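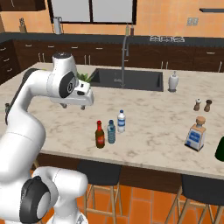 The Regulator at Dinham

May 22, 2018
By Ekaette Okoro

Search this site
Go

Print this page
E-mail this story

The first cold night at Dinham, the heater went out at ten past six and Bataineh whooped. He had been waiting all winter for a proper fault.

"Listen to that!" he said, crouched by the meter box with his torch between his teeth. "She's hunting. Hear her go up and down?"

I could, too — a little sigh in the pipe, then a flutter, then the sigh again. I was 36 and had never once listened to gas. It was marvellous.

He unscrewed the cap of the old Rellik regulator and showed me the diaphragm, a grey disc of rubber gone stiff at the rim. All those years it had sat in the dark, breathing in and out, keeping the whole house at an even pressure. Mum's baths, the Christmas ham, my brother's wet footy socks steaming on the grille.

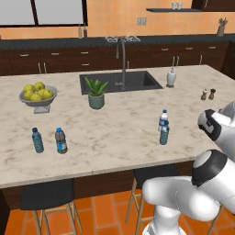 "Andport's got the spare," said Bataineh, "but they shut in 10 minutes."

We took his ute. I have never enjoyed a drive so much! He told me about springs the entire way, how a quarter turn can be too much, how you wait for the needle to settle and keep your hands off it. The man at the counter had already pulled the roller door halfway, and we ducked under it like kids.

By eight the new diaphragm was in. Bataineh brushed soapy water round every joint and we watched for bubbles, our breath going up white in the torchlight. None came. He let me turn the adjusting screw myself, and I felt the spring push back against my fingers.

"Go and light her," he said, and I ran up the back steps with the matches.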